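April 2024

Well, it has been a long day and I ought to be in bed, but I want to get this down while I still remember how Da-eun told it. She came by after supper with half a lemon cake (bless her!) and the whole story of the break-in at the hardware store on Sarcombe Street. The thief took about $2,000 out of the office drawer, plus a cordless drill, and then left his jacket hanging on the back fence with his phone in the pocket. The Breston police had him by lunchtime, asleep in his cousin's garage, and most of the money was still on him.

Ximena Alarcón has run that store for 11 years and never had so much as a paintbrush go missing, so she is pretty shaken up. I called her around four and we talked a good long while, mostly about locks, and then about her mother's knee, and then about locks again.

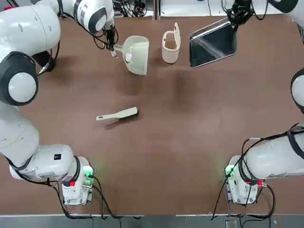
Anyway, she says the officer was very kind and very young, and wrote everything down twice. There's a hearing in August and she may have to speak at it, which she dreads. I told her I'd drive her over and sit right there in the front row, and we can get noodles after. I also went down and checked our own back door before I sat down to write, and the bolt does stick, just like I've been saying all winter. Must call someone about it tomorrow.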